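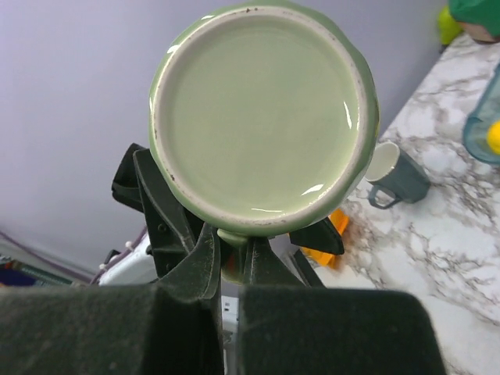
**Handling crockery: notes for session 5**

Welcome back, everyone, and well done for getting through the soft blocks. We move on to cups and mugs now, which I know many of you have been looking forward to since August, and which will test your patience a good deal more than the blocks did!

## What we are trying to do

The task sounds small. Your arm picks up a cup, turns it upside down, holds it there while you count slowly to six, and sets it on the counter. You drive it by hand for the whole of this session – please don't start on the automatic part yet, however tempting it is. The runs you record now are what the program will learn from later on, so a calm, slightly boring run is worth far more to us than a quick one.

## Choosing your grip

A glazed cup is slippery and it widens towards the rim, so the fingers want to slide along it as they close. Try these in order:

1. Come in slowly, with both pads open wider than you think you need.
2. Close until the cup stops moving, then a touch more. The foam gives a little, and that softness is your friend.
3. Lift by a hand's width and wait. If the cup tips, put it down and begin again.
4. Turn the wrist in one steady movement. Stopping halfway is where most of the Prelasard group lost theirs last term.

Once the cup is over, look at the wrist camera view on your screen. You should be able to see the foot ring, the rough unglazed circle that the cup stands on. If the whole ring is in view, the cup is more or less square to the camera, and you can carry on. If it has slipped off to one side, your turn was short.

Mugs with handles are a different story. One lying on its side can be picked up by the body or by the loop, and I would like you to try both and write down which you preferred. There is no right answer that I know of, and the Begay and Asberg benches have been arguing about it quite cheerfully.

## What to hand in

- Your six best runs, from different starting places on the counter
- One run that went wrong, kept whole, with a line or two on what you think happened
- Your answer to the handle question

We have 176 runs in the shared Furkville folder so far, and nearly all of them are blocks, so you can see why I am keen on crockery. Please put the name of your bench on every run, as I spent a long evening sorting out the last lot.

Bring your notebooks on Wednesday and we'll watch a few of the failed runs together before anyone switches an arm on.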